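Re: [danddale-swap] gloves, sleeves and the december order

Ju-won Heo wrote:
> Can someone tell me where we ended up on the glove liners? Last I heard
> Divina was getting a price from Samonte and then the thread went quiet.
> Also is the pattern for the long cuff final or not? I have people asking
> and I don't want to cut fabric twice.

Ju-won, sorry, my fault, meant to write this up last week. Quick version as I'm out the door at 4.

Price came back. Samonte wants 163 for the bolt of charcoal, delivered, and that's the heavier weight. The lighter one is cheaper but Leopold washed a swatch and it pilled badly. Not worth it. I say go with the heavy, Divina agrees, Lachlan hasn't answered. Lachlan??

Long cuff: NOT final. The wrist is still too tight on the medium, and the thumb seam pulls if you bend your hand back. Jhun is redrawing the thumb piece with more ease. Please don't cut anything till he posts it. The short cuff is fine, cut away.

For anyone asking what dark fabric does when it bunches up over a hand, this is the look. Lots of folds, more than you'd guess from a flat piece.

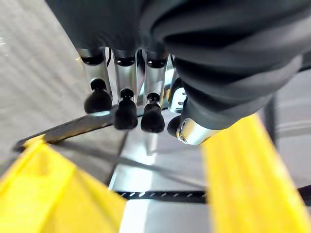
Dark gray cover, bare fingertips.

Personally I like the fingers left open, people want to use there phones. But the Orkov shop asked for closed ones again so we'll need both. Means two sets of labels. Divina has the old labels, nearly 400 left, wrong washing instructions on them. Can we stamp over? Or is that tacky. I vote stamp.

Thread: use the polyester, not the cotton. The cotton snapped on me twice going round the thumb. If you have cotton left keep it for basting.

Packing. Same as last year, flat, by size, smalls on top. Somebody stacked the larges on their side last time and they came out creased like an accordian.
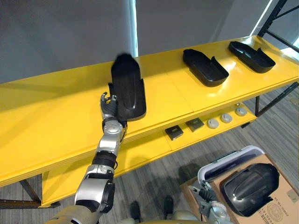 Labels facing up please so the shop can check sizes without digging. Paper list goes in the box too, they don't read email. Orkov wants theirs before the end of December, Sikine doesn't care as long as it's before the spring market.

Still need: 5 people for sewing, one driver, someone with a working serger (mine is at the repair place again, don't ask). Reply to me, not the whole list.

Will send the cutting layout tonight if I get home in time

Divina, can you bring the big scissors

Jhun, same question, thumb piece, when?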